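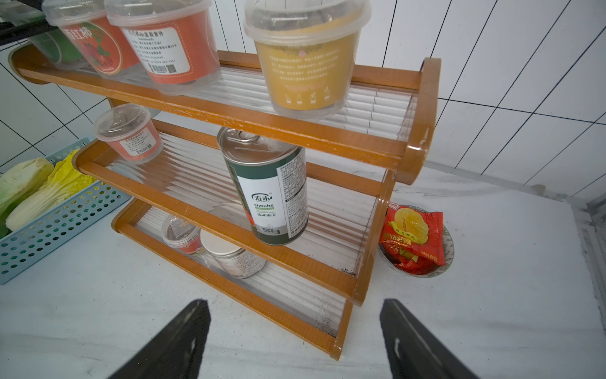

Robot teaching by demonstration

Robot teaching by demonstration is a group of methods in which a person shows a robot how to do a task instead of writing a program for it. The person either moves the arm by hand or drives it from a distance with a controller. The motions are recorded, usually together with camera views, and are then replayed or used to train a control model. The approach is also called programming by demonstration, imitation learning or, in sales material, "no-code" robotics. The last of these names is disputed, as most working systems still need a good deal of code.

Hand guiding

In hand guiding, also called kinesthetic teaching, the operator takes hold of the arm and pushes it through the task. The motors are set to give way under light force. The method needs little training and no extra hardware. It has two well-known faults. The operator's own hands and sleeves get into the camera views, and an arm pushed by a person does not move the way it moves under its own power. Makers tend to present hand guiding as something anyone can learn in minutes. That may be true of a single pick from a fixed spot, but the claim is seldom tested on anything harder.

Remote control

In remote control, or teleoperation, the operator moves a handheld device or a smaller copy of the arm, and the robot follows. The operator stays out of view, and the recorded motion is one the robot has really carried out. The cost is feel. Most low-priced rigs send no touch back to the hand, so operators squeeze too hard, or stop short and try again. These habits end up in the data.

Camera placement

A camera fixed near the wrist gives a close view of the gripper fingers and whatever they are about to reach. It helps with the last part of a grasp and is poor at nearly everything else. Items on a lower shelf can be hidden by the shelf over them, and clear plastic cups on clear shelves are hard to tell from what is behind them. Many groups add a fixed camera for this reason. Others leave it out to save money and report their results on tasks where it makes no difference.

Household tasks

Shelves, counters and kitchen goods are common subjects, partly because they are cheap to set up. Whether they stand in for a real home is open to doubt. A counter laid out for recording is put back in order between runs, while a home is not.

The Wostcombe set, released in September 2020, is often cited in this area. It holds 1,147 recorded runs of shelf and counter tasks, all made by remote control. Of these, 882 were marked as successful by the people who made them. The rules for marking were not published. In some of the runs marked as good, the item is set down leaning against its neighbor. All the runs came from 2 operators, and later users have complained that a model trained on the set copies the pauses of one of them.

The Lelard controller, a handheld device sold for this kind of work, was promoted with the claim that 20 demonstrations were enough to teach a new task. A trial at Munham found that this held when the item started in the same place each time – and mostly failed when it was moved by the width of a hand. Lelard replied that the trial had used an early version of its software. No second trial has been reported.

Criticism

The main objection is that success rates are given without the conditions behind them. A rate measured on the same shelf, in the same light and with the same items says little about any other shelf. The Keane checklist asks authors to state how far items were moved between runs, who judged the result and how many runs were thrown away. Few papers answer all of it. The last item is the one most often left blank.

See also

Teleoperation
Teach pendant
Imitation learning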